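Rellerix Opens Tabletop Workshop in Ballside, Takes Orders for Pale Wood Tops

2019-09-28
By the Rellerix press desk

BALLSIDE - Rellerix, the small tabletop maker from Trikville, has opened its second workshop, on Achari Street in Ballside. Doors are open now. Orders being taken at the counter and by phone. The new shop makes and finishes tabletops only, no legs, no chairs, no cabinets, and sells them to homes, cafes, schools and anyone with a base that needs a top.

The opening follows a busy spring in Trikville. Back in May the waiting list there got long enough that we stopped taking new orders for a while, which we did not enjoy and neither did the people on the phone. The Ballside shop was meant to open later in the year. We moved it up. The sign is not finished, the back door sticks, the parking lot still needs lines painted. The saws run fine.

What the shop makes

Light-colored wood, mostly. That's what people ask us for and it's what the Ballside shop is set up to do first. Rectangular tops in 4 standard sizes, from a two-person breakfast table up to a long family table. Round tops to order. Desk tops to order. Odd shapes, call and ask, we will probably say yes but it may take a while.

Every top is picked for its grain before it is cut. Customers can come in, look through the boards on the rack and put their name on one in chalk. A lot of people want the grain running the long way of the table. Some want it across. Tell us which when you order, we can't change it after.

The finish is a low one. It lets the color of the wood come through and gives it a slight shine without the thick plastic look of a bar top. Customers in Trikville told us over and over that they wanted to see wood when they look at thier table, so we quit offering the high gloss. It can still be had by special order, and the price is higher.
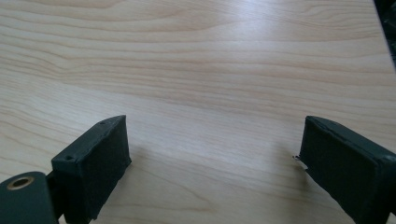 Pale wood tabletop with a smooth finish and long, wavy grain.

Grain like this is the reason we ask people to come in before they order. Bands of tan and honey color, creamy stripes between, tight curves in one corner and then long flat streaks farther along. Two tops from the same stack can look like strangers. A small sample square does not show it. Come see the boards, bring a cushion or a floor tile or whatever has to match, and look at them by the front window and then again at the back of the shop. Light makes a big difference on pale wood, and a bright spot on the surface will wash the grain out from where you are standing.

Refinishing

Old tops are welcome too. Ballside will take in tables for sanding and refinishing, ours or anybody else's, as long as the top is solid wood. Veneer we have to look at first. Sometimes it can be sanded lightly, sometimes there is nothing there to sand.

Please take the top off the base before you bring it if you can. Put the screws in a bag and tape the bag to the underside. Rings from glasses, marker, candle wax, paint, all normal, all fine. Burns are harder. Deep ones leave a shadow even after sanding and we will show you where before we start so you can decide.

Refinishing takes 17 working days at the moment. It was less in Trikville but we are new here and would sooner give a number we can keep. Rush work is not available before the holidays.

Prices and orders

A price sheet is at the counter. It lists the standard sizes with the finish included. Delivery inside Ballside is included for standard tops. Outside town there is a charge, ask when ordering. We do not ship.

Half down when the order goes in, the rest at pickup or delivery. Cash, check or card. If you have chalked a board, we hold it for 2 weeks with no money down, then it goes back on the rack.

Cafes and schools ordering several tops at once should call ahead for a time. We need to go over thickness, edge shape and how the tops will be fixed down, and it goes better at a table with a coffee than across the counter with a line behind you. Edges can be square, eased or fully rounded. Schools nearly always go for rounded.

Looking after a pale top

Each new top goes home with a care sheet. Short version for anyone who has lost theirs:

Wipe with a damp cloth, then a dry one. No scouring pads. No bleach. Hot pans go on a trivet. Keep it out of direct sun for the first month if the room allows, or at least move the fruit bowl now and then so it doesnt leave a patch in a different shade. Light wood warms up in color as it ages and covered spots stay behind. They catch up in time.

Small scratches can be rubbed out with the fine pad that comes taped to the care sheet, always along the grain. Bigger ones, bring the top in. First touch-up within a year of purchase is free at either shop.

About the Ballside shop

The building was a feed store and then a carpet warehouse. It has roughly 2000 square feet of floor, most of it workshop, with a small showroom at the street side. The showroom has finished tops set up on plain trestles at sitting height. Pull up a stool. Put your elbows on them. People buy tables standing up and then spend years sitting at them, and the height and the edge feel different once you are down there.

There is a ramp at the side entrance on the alley. Larger tops can be loaded from the same door. Bring blankets if you are hauling it yourself, we have straps but we run out of blankets.

The Trikville shop stays open with the same hours and the same phone number. Orders already placed there will be finished there unless a customer asks to have theirs moved. Trikville customers who live closer to Ballside can pick up at the new shop at no charge, just let the counter know a few days ahead.

Offcuts

Offcuts from both shops go in the bin by the side door in Ballside. Good for cutting boards, shelves, school projects. Priced by the piece, pay at the counter. The short ones are free, take what you can carry. Please don't leave your own scrap in the bin, this has happend already.

Press and photos

Reporters and local papers are welcome to visit the workshop during open hours. Eye protection provided, closed shoes required past the yellow line. Call the Ballside counter to set up a time. Price sheets and the full list of sizes can be picked up at either shop.

Recent from Rellerix
- Trikville shop: order list open again
- New edge options for school and cafe tops
- Why we dropped high gloss as a standard finish
- Care sheet for light wood tops, updated
- Holiday pickup dates, Trikville and Ballside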